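The sorting room at Plarnia

By nine in the morning Sanaa El Khatib has already tipped the same three bins out onto the same table more times than she cares to remember. She sets the dishes and cutlery back in a new arrangement, takes hold of the controls, and starts again. Each run is recorded from start to finish and becomes one example for a learning system that is meant to put kitchen items away by shape.

The project is called Wuvach, and it belongs to Flekisau, a small company with a workshop in Plarnia. The goal for this stage is 2000 recorded runs. In March the team had 600 they were willing to keep.

"Willing to keep" matters to Hatem Badawi, who checks the recordings. He threw out 140 in the first month. In some, the operator paused halfway to think. In others, a fork was dropped and picked up again, and the team had not yet decided whether that counted as a mistake or as something worth learning from. They now keep the drops and mark them.

"If every run is clean, the arm only knows what to do on a clean day," Badawi says.

The work is slow. Flat cutlery is the hardest part, El Khatib says, and a knife lying close to something else can take her several tries. Cups are easier. She changes the layout before every run, turns a bin a little, swaps a dish, moves the spoon. The written instruction that goes with the run changes too, so that the system does not tie one sentence to one motion.

Operators work 9 runs at a stretch and then trade places. Tired hands show up in the data, according to Badawi, and he can usually tell from the recordings when somebody needed lunch.

The first trained version will be tested at the company's second site, on Abdel Hamid, with bins it has not met before. El Khatib expects it to do badly. She has set aside time afterward to record more.
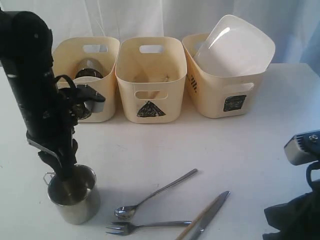
A gripper at the steel cup during a sorting run, with the marked bins behind and cutlery still on the table.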